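Home Services Materials Artwork FAQ Contact

Rurkora Lettering and Labels: Frequently Asked Questions

What do you do?

We put names, numbers and short text on things. Most of the work is pad printing on small parts, screen printing on flat panels, and cut vinyl for doors, mailboxes and equipment cases. We also engrave brass and plastic nameplates. We do not print on clothing or paper.

What is the smallest order you take?

For pad printing the minimum is 50 pieces of the same design. Vinyl and engraving have no minimum. If you need fewer than 50 printed parts, ask about vinyl first. It costs less at that size and can be ready sooner.

Can I supply my own items?

Yes. Most customers do. Send a few extras for setup, and tell us if they can't be replaced. Parts should arrive clean, with no wax, oil or polish on them. We wipe everything down before printing, but silicone spray is very hard to remove and we may send those parts back.

How should I send artwork?

A PDF or SVG with the text converted to outlines is best. If all you have is a business card or an old label, send a scan and Khrystyna-Mariia Horobets will redraw it. There is a charge for redrawing. You pay it once and we keep the file for repeat orders.

Which typefaces can I choose from?

There are 281 on our list, and a sheet showing all of them hangs at the front counter. You can also use your own if you hold a license for it. Very thin typefaces do not print well below a quarter inch in height, and we will tell you before the order goes ahead.
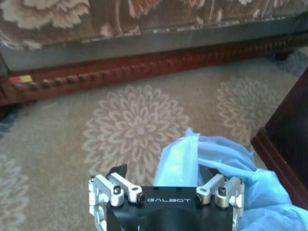
Letter spacing is the question we get most often from people ordering a name for a dark product. Our usual advice is to open it up more than looks right on the screen. Close-set letters tend to run together when read from across a room, and more so if the color is bright. The GALBOT name in the photo shows the style we mean: light gray capitals, set wide on matte black. White is also available. Ask for a sample of each if you are unsure, and look at them in the place where the product will be used.

Can you match a color?

We can mix ink to a color chip or a painted sample. A photo or a phone screen is not good enough to match from. Vinyl comes in stock colors only.

Will the lettering come off?

Pad printing on a hard, clean surface holds up to normal handling. It will wear in places that are rubbed every day, such as a handle or the top of a button. For those, order engraving. Wait a week before cleaning new print with anything stronger than dish soap.

How long does an order take?

Orders up to 800 pieces normally ship two weeks after you approve the proof. Larger orders are scheduled one at a time. Nothing is printed until we have your approval in writing, and email is fine. Please check the spelling yourself, including accents.

I approved a proof with a mistake in it. What now?

Call and ask for Ulises Núñez. If the job has not started, we fix the file free of charge. If it has, we bill for the finished pieces and stop there.

Do you ship, or is it pickup only?

Both. The Solldale shop is open for pickup until 5 p.m., and until 7 p.m. on Thursday. The Kedbridge address is for mail only, so please don't drive there to collect an order.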